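Looking after old books at home

My uncle left me his books, and I was quite unprepared for them. He had bought steadily from small presses for most of his life, a good many of them numbered copies in paper wrappers, and had then kept them in a back bedroom with the window shut. I am no conservator, but I have picked up some habits since that have served me well, and several readers have asked me to put them in one place.

Start with the dust. Hold the book firmly shut and brush along the top edge, away from the spine, with a soft brush. A clean shaving brush does nicely, or one of those wide ones sold for pastry (keep it out of the kitchen afterwards, please!). Do the top edge first, then the fore-edge, then the bottom. Don't be tempted by a damp cloth, however grubby the boards look, and especially not on cloth bindings from between the wars, where the colour can come away on your fingers.

Smells take longer. If a book is musty but dry, stand it upright and slightly fanned inside a lidded box, with an open dish of bicarbonate of soda beside it, and leave the lid on for a week or two. The powder mustn't touch the paper. I gave my uncle's Garcia poems, number 120 of an edition of 399, a whole January of this treatment, and it came out smelling of very little, to my great relief. 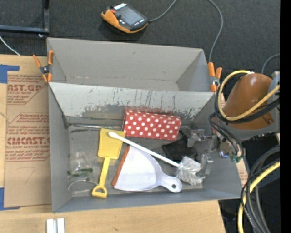
Pencil prices on the endpapers I leave alone, as I rather like knowing what somebody once paid. If you must remove one, use a soft white eraser and work in one direction only, from the gutter outwards, and stop as soon as the paper begins to look fluffy. Ink you will simply have to live with.

For dust jackets, buy the clear archival film sold on the roll and fold it to fit. Never use ordinary sticky tape, even for a tiny tear on the inside. Sofia Cordeiro, who runs the secondhand shop in Drestley, showed me a Vostis Press novel where the tape had turned as brown as tea and gone straight through the jacket. It would have been a lovely thing otherwise.

Shelving matters more than people think. Keep the books upright, snug enough to support one another but loose enough that you can slip a finger down either side and pull from the middle of the spine, never from the top. Big folios are happier lying flat, two or three deep at most. An outside wall is best avoided, and so is the shelf over the radiator, where I'm sorry to say I kept mine for years.

Updated 2020-10-16 with the note on jacket film.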